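Imano Robotics Club: Table Setting Project
September 20, 2018
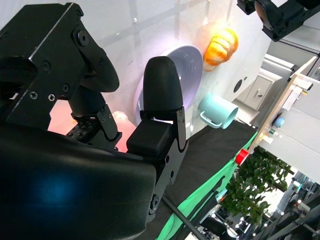 Our fall project is a breakfast table. Each team programs an arm to pick up dishes and toy food and put them where the menu card says. Natsumi Kudo runs the sessions in the Vultenden lab, and teams have 5 weeks before the club trials.

The toy croissant and the light blue mug are both on the list for the first round. The mug has a curved handle, and teams may grip it by the handle or by the body.

Scoring is 4 points for a clean placement and 1 for a dropped item that ends up on the table. Team Brustutix has chosen to start with the mug.

Sign-up sheets for the second group are in room 690.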